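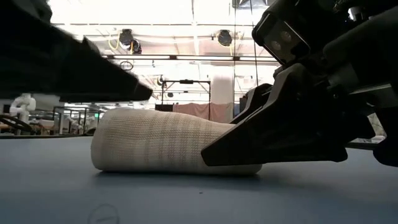
Cloth Care and Folding: Your Questions

Is rolling better than folding? For knits, we think so! A rolled cloth keeps its shape, has no hard crease down the middle, and slides neatly into a drawer. Soft knits bulge a little at the bottom when you set them down, like the cream-white one with the beige and pinkish bands, and that's perfectly fine. Roll it snug — never tight — and stop fussing.

Which way should I start the roll?
From a short side. Fold the cloth in half lengthwise first, smooth it with the flat of your hand, then roll away from you. Our Skerville cloths have a tag on one short side, so start at the other and the tag ends up on the outside.

My cloth came out of the basket in a heap. Where do I begin?
Don't hunt for all four corners at once! Find one edge, pinch it, and follow it along until you reach a corner. Hold on to that one and do the same again for the next.

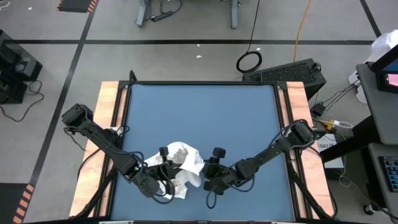

White cloth, bunched up in folds on the blue work surface.

Do I need a big table?
Nope. Any flat, clean surface a bit larger than the cloth will do. We love a plain colored top for pale fabrics, as the edges are so much easier to see.

How do I keep a plaid straight?
This is the fun part — the pattern does the measuring for you. Pick one line near the hem and lay it over its twin on the other side. If the lines match there, the rest of the cloth usually follows.

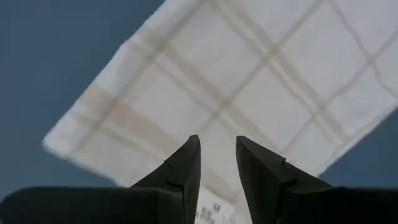 Woven plaids are also more forgiving than knits, so if you're teaching kids to fold, start with those. Give the cloth a gentle shake first and let it settle before you line anything up.

Can I store rolls and folded cloths together?
Sure! Put the rolls in front and stand the folded ones up behind them. The Uko basket in the small size suits a mixed set nicely.

How often should I refold cloths I don't use?
We redo our holiday ones every December. Twice a year is lovely if you have the time.

Page updated Jul 7, 2021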